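반려견 산책 시간과 급식량의 관계 조사
동물자원 기초실습 보고서

1. 조사 목적
보호자가 사료 포장지의 권장량을 그대로 따르는지, 산책 시간에 맞추어 양을 조절하는지 알아보고자 하였다. 우리 조는 중형견을 기르는 가정으로 대상을 한정하였다. 소형견은 간식 비중이 커서 사료만으로 비교하기 어렵다는 지도 의견이 있었다.

2. 조사 방법
설문지는 반려견 등록 앱 Pruvport의 게시판을 통해 200가구에 배포하였다. 문항은 품종, 나이, 체중, 중성화 여부, 하루 산책 시간, 하루 급식량의 여섯 가지이다. 급식 기록은 6월 한 달 동안 보호자가 직접 작성하였고, 같은 날 두 번 입력된 기록을 지운 뒤 1,382건을 분석에 사용하였다. 삭제 전 기록은 1,407건이었다.
급식량은 그램 단위로 적게 하였다. 종이컵이나 계량컵으로만 답한 가정에는 저울로 다시 재어 달라고 요청하였다. 사료 알갱이 크기에 따라 같은 한 컵이라도 무게가 달랐다. 그릇은 따로 통일하지 않고 각 가정에서 쓰던 것을 그대로 쓰게 하였다. 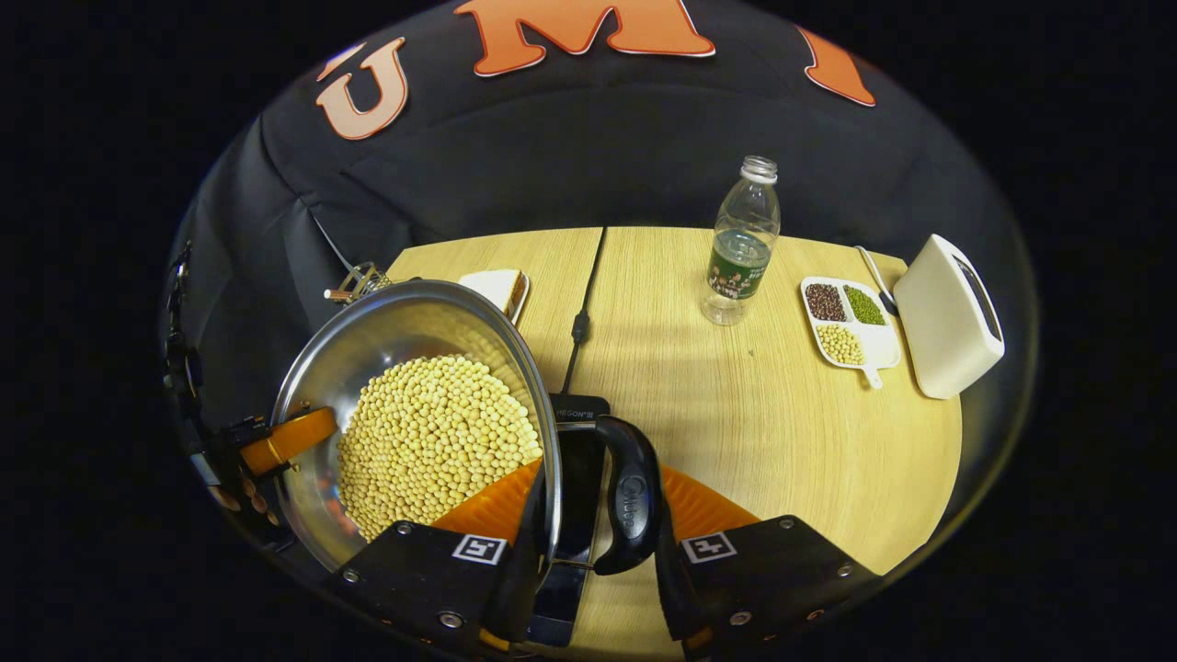

그림 1. 스테인리스 그릇

3. 결과
산책 시간이 긴 가정에서 급식량이 뚜렷하게 많지는 않았다. 급식량과 관련이 가장 커 보인 항목은 체중이었고, 그다음이 나이였다. 일곱 살이 넘은 개의 보호자는 양을 줄이기보다 노령견용 사료로 바꾸었다고 답한 경우가 많았다.
품종별로는 보더콜리와 웰시코기의 차이가 눈에 띄었다. 보더콜리 보호자는 운동량을 보고 양을 정한다는 응답이 많았고, 웰시코기 보호자는 체중 관리를 먼저 꼽았다. 진돗개는 하루 한 끼만 먹이는 가정이 있어 끼니별 비교에서는 제외하고 하루 총량만 계산하였다.
비 오는 날의 기록도 따로 살펴보았다. 산책을 거른 날에도 대부분 평소와 같은 양을 주었다. 양을 줄였다고 적은 가정은 네 곳이었으며 모두 두 마리 이상을 기르고 있었다.

4. 한계
보호자가 스스로 적은 기록이므로 간식이 빠졌을 가능성이 있다. 산책 시간에는 걷는 속도가 반영되지 않았다. 마당에서 풀어 놓는 시간을 산책으로 볼 것인지에 대한 기준도 설문지에 없어, 응답자마다 다르게 적었다. 중간 점검 때 Calum Cairns 조교가 이 점을 지적하였으나 이미 배포가 끝난 뒤여서 문항을 고치지 못하였다.

5. 후속 조사
다음 학기에는 간식 항목을 추가하고 체중을 월초와 월말에 두 번 재도록 할 계획이다. 설문지 원본과 정리한 표는 실습실 공용 폴더에 올려 두었다.

제출일: 2019년 4월 2일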